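Teaching the arm by remote, part 2

29 July 2019

I said in February that I would write up how the remote demos were going, and then I didn't. The short version is that I have switched over to remote control for almost everything and only push the arm by hand when I need a fixed pose.

Hand guiding is fine for setting a start position. You put the arm in its free mode, lean on it, and save the point. For picking things out of a bin it gave me bad data. My hands and forearms were in most of the camera images, and I moved the arm in ways it would never move under its own power. I recorded 10 picks that way and threw out 4 of them the same evening.

For remote control I use a handheld controller and a small program called Jeneck, which turns the motion of my wrist into motion of the gripper. Logging goes through Fodau. Both run on one desktop, and the delay is short enough that I stopped noticing it after the first session.

A few settings, for anyone doing the same at Zatbridge or elsewhere:

Scale the motion down. I run at half of what my hand does. Full scale was tiring and I kept hitting the bin walls.

Clutch often. Let go of the trigger, bring your hand back to a comfortable spot, and start again. The log skips the gap.

Come in from above. Anything close to a wall takes patience, and I would sooner nudge it toward the middle first and record the nudge as part of the demo.

Keep the failed grasps, but tag them. I used to delete them and then had nothing that showed a second try.

Soft toys are easy. The gripper can close almost anywhere and come up with something. Plates and bowls are the hard ones, and a brush depends on whether you line up with the handle. My last run was 11 demos with a mix of these. I redid 2 where I had forgotten to start the log.

Next I want to try the Edet grip pads, which are softer than what I have on now. I will also move the home pose a little higher so the arm stays out of the first image.

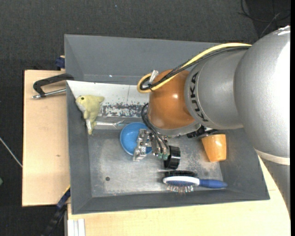
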